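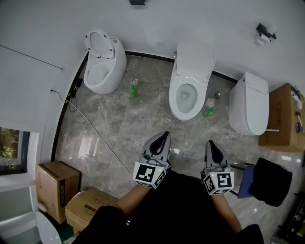

Bathroom task room, three toilets, hand-held grippers

Skenport Forum > Equipment and Purchasing > Bathroom cleaning arm, budget check before I sign

benedetti_r
Posted Tuesday 8:14 AM

Quote from Ulatden came in. Arm plus mobile base is $2,644 a month on a lease, then $490 a month for "task support", which I read as them fixing whatever it does wrong. They want toilets as the first task: lid up, seat up, seat down, lid down, squirt the cleaner, wipe. Demonstrations get recorded by a person with two hand-held grippers, see top of post. I have April to decide. Talk me out of it or don't.

Renzo

gmatlala
8:41 AM

How many restrooms are you cleaning? You left out the only number I care about.

benedetti_r
8:50 AM

Seven floors, one men's and one women's on each. Night crew is two people.

gmatlala
9:02 AM

Then you're paying over three grand a month so your two people can babysit an arm. Somebody still has to mop, do the mirrors, refill paper, and get the thing from floor to floor. What does it do at a stall door? Ask them that and watch how long the answer is.

Gert

TakacsA
9:37 AM

I don't agree with Gert on the principle, but the quote is bad. $490 for support with no response time written down is a donation. We had a floor scrubber from Bakos on terms like that and it sat for most of a month waiting on a wheel.

Look at the toilets too. All three are one-piece with no tank you can see, lined up on a back wall with open floor in front and no partitions. What have you got in the building?

benedetti_r
9:55 AM

Old tank ones on the lower floors, wall hung on the top two. All in stalls.

TakacsA
10:03 AM

So get it in writing that it will be trained on yours. Recorded in your stalls, with your seats. Otherwise you are leasing something that knows how to lift a lid you don't own.

hegyi_f
11:20 AM

Bit harsh. Three toilets with the lids and seats in three different positions is a sensible way to set up a lid task. One has lid and seat up, one has the lid up and seat down, one is shut. I would sooner see that than a glossy brochure. And hand-held grippers mean you don't need the arm on site to collect the data, so recording in Renzo's stalls shouldn't cost much.

Where I'd push is on the cleaner. Two green bottles on the floor. Is picking up a bottle part of the task or isn't it? If it is, does it work with the jugs your supplier sends?

gmatlala
11:34 AM

"Shouldn't cost much" is doing a lot of lifting there, Ferenc. Who pays the person holding the grippers? Did they quote hours?

benedetti_r
12:10 PM

No hours. There's a one-time line for $1,874 called "site adaptation". No breakdown. I asked and got a PDF about their company values.

Olah_Ferenc
1:48 PM

Other Ferenc here. We looked at Lostotau for the same job last year and passed. Their demo was fine in their room. When we asked for a week in our building they wanted the full lease signed first. If Ulatden won't do a trial before signature I'd stop there.

Also ask about the cord situation. Ours had to go back and charge, and our closets have one outlet, behind the sink.

hegyi_f
2:05 PM

Agreed on the trial. I still wouldn't write it off. Turnover on our night crew is terrible and I've got to plan for that as well.

gmatlala
2:16 PM

Raise the wage by what the lease costs and see what your turnover does.

benedetti_r
2:40 PM

OK. Sending them four questions: trial week before signing, recording in our stalls, what's inside the $1,874, and response time on support. Will post what comes back.

TakacsA
2:52 PM

Add who pays when it cracks a seat.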